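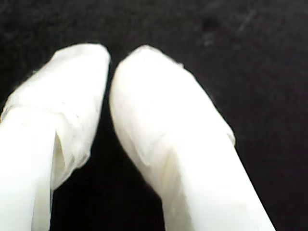
Revêtement blanc et souple, plis apparents, sur fond sombre.

La société Bomel conçoit et distribue des matières minces de protection destinées à envelopper les pièces, les outils et les surfaces sensibles. Établie à Werport, elle emploie 39 personnes et sert 166 clients, principalement des ateliers et des laboratoires.

Son catalogue comprend près de 400 références, en gaine, en film ou en bande. La gamme Galtix, consacrée aux revêtements blancs, est proposée en cinq épaisseurs.

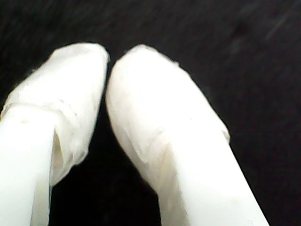 Le choix d'une matière dépend de la forme à couvrir, de la fréquence de remplacement et de la tenue attendue aux extrémités arrondies. Des échantillons sont adressés sur demande écrite.

Direction générale : Noreen Ó Súilleabháin
Service technique : Kieran Hennessy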